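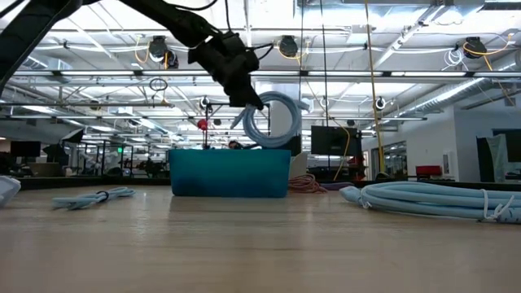
How Rope Is Made

Tetwood Museum of Work and Water
Learning pages for young visitors

Rope is one of the oldest tools that people still use every day. Sailors tie up boats with it, climbers trust their weight to it, and children jump over it on the playground. This page explains what rope is made of, how it is put together, and how it should be looked after.

What is rope?

A rope is a long, strong, flexible bundle of fibers. A fiber is a very thin thread, often thinner than a hair. One fiber will snap if you pull it with your fingers. Many fibers held tightly together are much harder to break.

Before they become rope, fibers go through several stages. First they are spun into yarn. Several yarns are then twisted together to form a strand. Most twisted ropes have three strands. If you look closely at the cut end of a thick rope, you may be able to see the strands, and inside each strand you may see the yarns.

Why does twisting help?

Most plant fibers are quite short. A rope as long as a street may be made of fibers no longer than your arm. When the fibers are twisted, they press against one another. This pressing causes friction, the force that makes it hard for two things to slide past each other. Friction keeps the short fibers locked in place, so the whole rope can be pulled without coming apart.

Rope makers also use a clever trick with direction. The yarns are spun one way. The strands are twisted the opposite way. The finished rope is then twisted back the first way. Each layer tries to unwind, but in unwinding it would tighten the layer next to it. The twists hold each other still.

Some ropes are braided instead. In a braided rope, the strands pass over and under one another, much like braided hair. Braided rope is smooth to hold and does not spin as much when something heavy hangs from it. Many shoelaces are made in the same way.

What is rope made from?

For thousands of years, all rope came from plants and animals. People used grass, tree bark, leather, and hair. In ancient Egypt, rope was made from papyrus and palm fiber. Later, ships in many countries carried rope made of hemp, a tall plant with strong fibers in its stem. Manila rope comes from the leaf stalks of abacá, a relative of the banana plant.

Today, a great deal of rope is made from nylon, polyester, or polypropylene. These are kinds of plastic. Nylon stretches, so it is useful where a rope may be pulled suddenly. Polyester stretches less and stands up well to sunlight. Polypropylene is light enough to float, and for this reason it is often used around swimming pools and on small boats.

Plastic fibers can be dyed almost any color. On a sailing boat, different colors help the crew pick out the correct line quickly.

The ropewalk

A long rope once needed a long building. This building was called a ropewalk. Workers attached yarns to hooks at one end and walked backward down the building, letting out the yarn as they went. The hooks were turned to put in the twist. In many ropewalks, a worker would walk several miles in a single day without ever leaving the room.

The Pedetti Gallery at the museum has a short model ropewalk with 12 hooks. Visiting classes may use it to make a jump rope. Two students turn the handles while a third guides the strands. The work has to be done slowly and evenly, or the rope will have lumps in it.

Words to know

Fiber: a very thin thread.
Yarn: fibers spun together.
Strand: yarns twisted together.
Lay: the direction in which a rope is twisted.
Line: the word sailors use for a rope that has a job.
Coil: a rope wound into loops.
Bight: a bend or curved part in a rope.
Splice: a join made by weaving strands together.

Looking after rope

A rope that is dropped in a heap will often tangle. Coiling keeps it ready for use. Hold one end in one hand and use the other hand to make loops of the same size. Give the rope a small turn with your fingers as you add each loop, so that the loops lie flat.

Ropes should be stored in a dry, shady place. Plant fibers can rot if they are put away wet. Sunlight slowly weakens many kinds of plastic fiber. Grit is harmful as well, and a muddy rope should be rinsed in clean water and hung up to dry.

Rope safety

Never put a rope around your neck or anyone else's.
Do not wrap a rope around your hand when something is pulling on it.
Do not climb on a rope unless an adult has checked it.
Tell an adult if you see a rope that is frayed or cut.

Try it at home: make a two-strand cord

You will need 2 pieces of yarn, each 6 feet long, and a friend to help you.

1. Put the pieces of yarn side by side and tie them together at both ends.
2. Hold one end while your friend holds the other. Step back until the yarn is straight.
3. Both of you should twist your ends to the right. Keep twisting until the yarn feels tight and begins to kink.
4. Ask a third person to hold the middle. Walk toward your friend until your two ends meet, keeping the yarn tight.
5. Let go of the middle. The two halves will spin around each other.
6. Tie the loose ends in a knot and smooth the cord with your fingers.

Visiting the museum

The text on this page was prepared by Araceli Villalobos of the museum's learning department for readers aged 7 and up. School groups may reserve a ropewalk session beginning in October. Teachers should contact the learning department to arrange a visit.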